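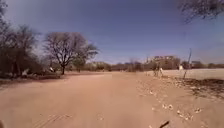

The Grisidville Ratepayers Group has read Favent's proposal to look after the shire's unsealed roads and is not persuaded. The company says a spray-on binder called Wosunon will keep 112 kilometres of gravel and dirt firm for 18 months between gradings. Our members drive on wide, sandy stretches where tyres leave grooves in the surface, and they have heard promises like this before. Council has been asked to sign in September.

We do not doubt that Wosunon works somewhere. The brochure refers to a trial on McPhee Road, but the trial section was 3 kilometres long, was graded just before spraying and was closed to stock trucks. Grain and cattle traffic is what wrecks our roads. A result that leaves it out tells ratepayers very little.

The group also questions the price. Favent's offer covers the first application. Repairs after heavy rain are listed as "by negotiation", and the shire's own grader crew would be cut back before anyone knows what those repairs cost. Once the crew is gone and the machines are sold, council will be negotiating with one supplier.

"We'd be happy to be proved wrong, but we'd like to see the proof first," a spokesperson for the group said. "Spray a proper length of road, let the trucks use it through a wet season and publish the results. If it holds up, good."

The group is calling on council to defer the vote, release the full McPhee Road report – including the maintenance log – and get a written price for wet weather repairs. It also wants the grader crew kept at its present size until any new trial is finished.

Favent's proposal can be read at the shire office during business hours. Submissions close at 5 pm on the last working day of August.

Media enquiries: Grisidville Ratepayers Group, care of the Grisidville post office.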